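Grulla Writing Room — call for spring participants

Signups are open for the spring drafting group. We meet in Cesdale, upstairs at the Waweru building, side door, the buzzer marked 2. Spring group runs ten weeks. Short stories this time, no novels please, we did novels in January and everybody was wrecked by the end of it.

What we want: people who will write 1000 words a week and bring them. Good words, bad words, doesn't matter. Any genre. Horror people especially, we lost two to night shifts. Poets can come but you'll be writing prose like the rest of us.

What you don't need — a degree, a published anything, a finished draft. Laptop optional. Kerubo Biwott writes everything longhand on yellow pads and she got through more pages than anyone last time round.

How a session goes. Quiet writing first, 80 minutes, phones off. Break. Then reading aloud, whoever signed up that week, and the rest of us respond. Reading is not required until week four. After that you take your turn. Snacks are on a rota, bring something that doesnt crunch during the readings. 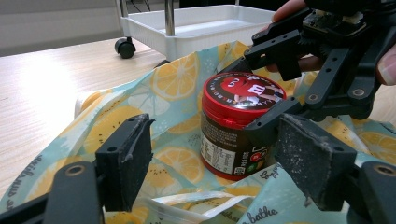 Revathi Venkataraman wrote back after the last group that the reading aloud scared her off for two whole years before she signed up, and that the quiet part is what she would of paid for on its own. She also wants it said that the feedback ran long and somebody should keep time. Fair. Eusebio Carretero has the timer now.

Feedback rules, short version. Say what you remember. Say where you got lost. Don't rewrite the person's story for them. Don't explain your own story before you read it. If you missed the reading you can't comment on it later by email, this came up.

Places: twelve. Returning people get no priority, sorry, we had complaints and they were right. If we get more than twelve we draw names. Waitlist folks get the weekly prompt sheet anyway.

Cost is $100 for the ten weeks, covers the room and the photocopying. Two places are free, just write "free place" on your form, we don't ask why. Pay when you're confirmed and not before — we had to mail checks back last time and it was a pain.

To apply send:
- your name and a phone number that works
- one page of something, anything, double spaced
- a line or two on what you want to have written by the end
- any week you already know you'll miss (more then two is too many)

Email it to Dayana Espinoza or drop it in the Grulla box inside the side door. No attachments over one page, she will stop reading at the bottom of page one. Deadline is Saturday, March 3, 2018, at noon. Answers go out the week after.
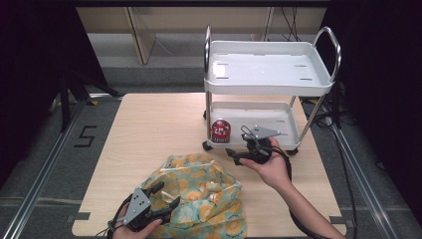 Utility cart, upstairs.

Also looking for one person to put together the booklet at the end. Everyone gives one story, you collect them, fix the margins, chase the late ones. Xuelian Hou did the last three and wants to just write this time. In return you pay nothing for the group. Some patience with fonts needed. Say so on your form if interested.

A few of us will read at Festach again if they give us a slot. Not part of the group, no pressure, ask Dayana.

Questions to the same email. Stairs only, no elevator, call first if that's a problem and we'll try and get the ground floor room.

Recent posts
Booklet from the January novel group, last copies
Prompt sheet: a letter that goes to the wrong house
Longhand or laptop? Kerubo makes her case
Reading slots at Festach — how to ask
Lost umbrella, still in the Grulla box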